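Search this site
Search for:

Trokia second printing: production files closed, rules now at version 2

The production files for the second printing of Trokia have been closed and sent to the factory in Pliddale. Over 500 copies were reserved through the late pledge page, which stays open until the end of October. Stock for retail is ordered separately and will carry the same contents.

Trokia is a tile-laying and route-building game for two to four players, set in the canal district of Haruna. The first printing sold out in the spring. Most of the changes in the new one come from player reports collected after that run, and a smaller part from the German translation, which exposed several terms that had been used in two senses.

Rules

The rulebook has been rewritten from the setup page onward. Lock tiles are now resolved before cargo moves, in all cases. Under the old wording a player could move cargo first if the lock had been placed in the same turn, and this produced a loop when three locks stood in one row. The tie-break has also changed: the player with the fewest unused barges wins, and if that is equal the victory is shared.

The solo mode has been taken out of the appendix and given its own four-page leaflet. Its deck is reduced by six cards. Average length in testing went down slightly, with no measurable effect on the scores.

Components

Tiles go from 1.8 mm to 2 mm board. The box insert had to be redrawn to match, and the tray for the barges is now deeper. Card backs have been darkened a little so that edge wear shows less. The player screens keep their size but fold in the opposite direction – the old fold tended to spring open on a smooth table.

Icons for grain and salt were too close in shape. Salt is now a hexagon, grain stays as it was, and both are printed with a white outline.
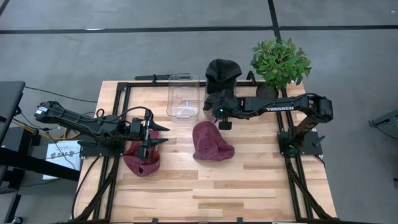
Upgrade kit

Owners of the first printing can order a kit with the new rulebook, the solo leaflet and replacement salt and grain tokens. The thicker tiles are not part of it, as they would not mix with the old ones in the draw bag. The kit fits in the original box without changes to the insert.

Shipping

Copies for Europe and North America leave from the Prondlow warehouse once the freight has cleared customs. Addresses can be edited in the pledge manager until labels are printed – a notice will go out by email before that happens. Orders that combine the game and the upgrade kit are sent in one parcel.

The final rulebook is available as a download on the game page.

1287 shares
14 comments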